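Chapter 6
Local Councils and the Money They Spend

Most decisions that people notice from day to day are made close to home. Bins, bus shelters, school crossings and the price of a parking permit are usually matters for a local council. This chapter looks at how a council agrees its yearly budget, who can change it and what happens when members cannot agree.

We begin with Triradholm, a district of two towns and the farmland between them. Its council meets in the old market hall at Godoy, the larger town. Each December the finance office publishes a draft budget, and residents have until the new year to comment on it in writing. In the year studied here the office received 465 written comments, most of them on a plan to close the library at Troltanberg.

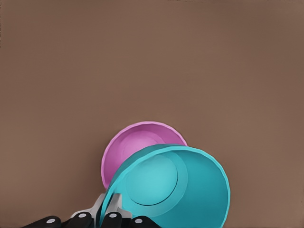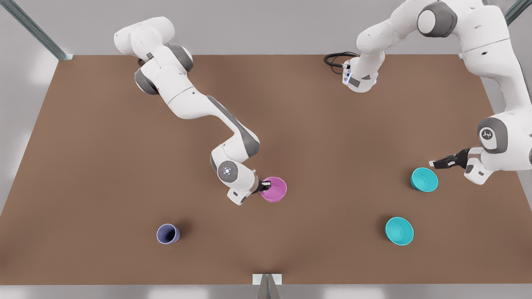
Fig. 6.1 Round containers on a brown surface, two computer-rendered views.

The draft then goes to the full council. Any member may propose an amendment, but it must say where the money will come from. Councillor Marichka Pylypenko proposed keeping the library open on shorter hours and paying for it by delaying work on the council offices. Her amendment passed by two votes. A petition with over 1,000 names had been handed in before the meeting – it had no legal force, but several members mentioned it in the debate.

A budget that is voted down goes back to the finance office, which must bring a new version. In the meantime the council can pay wages and existing bills but cannot start new projects.

Key terms in this chapter: draft budget, amendment, petition, reserve, casting vote.

Before you read on, find out when your own council sets its budget and whether the public may attend. Section 6.1 explains where a council's income comes from, starting with local property taxes.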